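**Notes from the storage desk**

I finally cleared out my unit at Rinora last month, and wow, did I pay for stuff I'd forgotten I owned! I was on the 200-square-foot plan when the smallest one would've done fine.

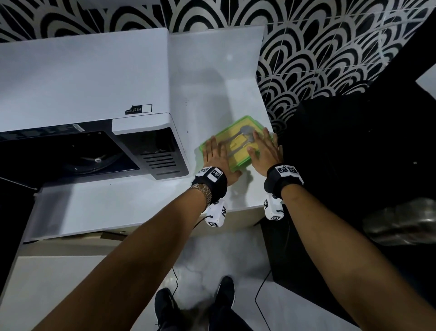

So if you rent a unit, go look at your bill. Mine had crept up to $476 a quarter (autopay, my own fault), and Sudheer Bangera at the front office moved me to a smaller space the same afternoon.
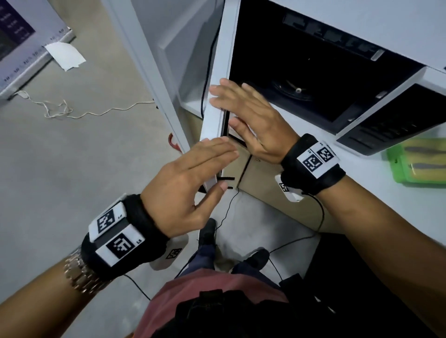 The Fimthorpe location has smaller units open in September, and the gate code changes then too. Ask for Rommel Marquez, and bring your own padlock or they'll sell you one.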